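How to Sort Out a Drawer Full of Tangled Necklaces

You own more necklaces than you wear, and at some point they formed a union. The good news is that most knots in thin chain will come out with patience and a couple of sewing pins. The bad news is the patience.

What you need

Two straight pins or fine needles
Baby oil, or baby powder if you hate oil
A flat plate or a sheet of wax paper
Dish soap and warm water
A soft cloth
A lamp you can pull close

Step 1. Open every clasp

Do this before anything else. A closed chain is a loop, and loops love each other. If a pendant will slide off, take it off and put it somewhere you will remember. I once spent a whole Thursday evening looking for a charm I had put somewhere safe.

Step 2. Lay the mess flat

Spread it on the plate and look for the tightest part. Don't pull. Everybody pulls. Pulling turns a knot into a bead.

Step 3. Add a drop of oil

One drop, right on the knot. Rub it between two fingers for a minute, as if you were trying to warm up a crumb. Leave pearls, opals, turquoise and anything strung on thread or leather out of this; those get a pin and good manners.

Step 4. Work the pins

Push both points into the middle of the knot and ease them apart. Move to a new spot when one stops giving. You want the whole knot to get bigger and sloppier before any of it comes free. When a loose end shows up, follow it back through the way it came and resist the urge to yank the last inch.

If you get angry, go make a sandwich. The knot will wait. Wash your hands when you come back, unless you want a mustard patina.

Step 5. Wash and dry

A little dish soap in warm water takes the oil off solid gold and silver. Plated pieces get a quick wipe with a damp cloth instead. Close the drain first. Dry everything well and leave it on the cloth overnight, with the chains well apart.

Step 6. Put them away so you never do this again

Long narrow compartments suit chains laid out straight, clasp at one end. Square ones are for earrings and rings. Give each necklace its own lane if you can, and fasten the clasp before it goes in. Hooks are better still for anything you wear every week.

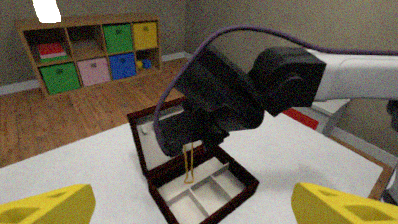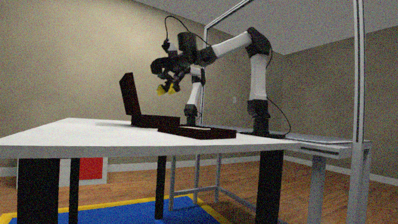
For travel, feed one end of the chain through a drinking straw and do up the clasp on the outside. Thick chains won't fit, but thick chains rarely knot, being too pleased with themselves. A snack bag works too, if you leave the clasp poking out and zip it nearly shut.

If a knot has beaten you three nights running, take it to a jeweler. They have better light and no emotional history with the necklace.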